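Nimevine opens its restore-test logs to customers

3 Jul 2025

By Apolinar Barajas

Online backup company Nimevine has started showing customers the results of the restore tests it runs on their stored data. Until now the logs were internal, and customers who wanted to know if an old backup could still be read had to run a restore themselves and pay the download charge.

The logs cover Nurkura, the company's long-term archive tier, which keeps data on tape at a site in Murín. Each test picks a set of archived files, reads them back to disk and compares them with the checksums recorded at upload. Customers will see the date of the test, the time it took and whether the files matched. File names are hidden unless the account owner turns them on.

Nimevine said it ran 173 full restore tests on Nurkura in June. Of those, 17 took longer than the company's own target time, and 2 returned at least one file that did not match its checksum. Both mismatches were repaired from a second copy, according to the company.

"People pay us to keep things they hope never to need," said Subbarao Bhat, who runs the archive service. "They should be able to look up when we last tried to read them."

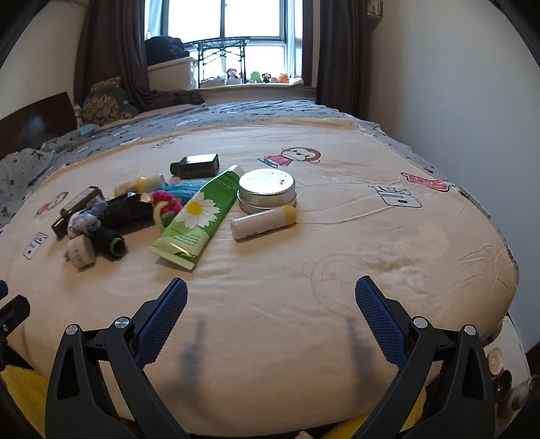
Slow restores traced to queueing

Most of the slow tests came from one cause, Bhat said. When several large restore jobs arrive together, the library software handles them in the order they were received, even if a later job needs a tape that is already loaded. The tape then goes back to its slot and has to be fetched again.

A change that groups jobs by tape is being tested on part of the library. Bhat would not give a date for moving the rest over. He said the first version sometimes held small jobs back too long while it waited for bigger ones to finish, and the team wants a limit on that wait before it goes further.

The two mismatches had separate causes. One was a damaged section of tape. The other was traced to a fault during the original upload - the file had been changed on the customer's machine while it was being read, so the checksum never described what was stored. The upload client now reads a file again if its modified time has changed.

What customers get

Logs appear under a new Tests tab in the account console and go back to the start of June. They can be downloaded as a CSV file or pulled through the API. Nimevine has also added support for Jidby, the open source archive checker, so customers who keep their own checksums can compare them against the test results without downloading the files.

Customers can ask for up to 5 extra tests a year on files they choose, at no charge. Tests beyond that are billed at the normal restore rate. Results are kept for as long as the archive itself. 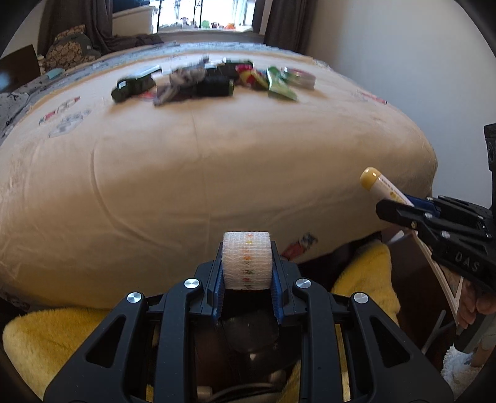

A roll of white textured material held in a black gripper with blue pads.

The standard disk-based tier is not included. Bhat said files there are checked all the time in the background and a list of single tests would be hard to read, but a monthly summary is being considered.

Existing Nurkura customers do not need to change any settings. Accounts managed through a reseller will get the tab once the reseller turns it on.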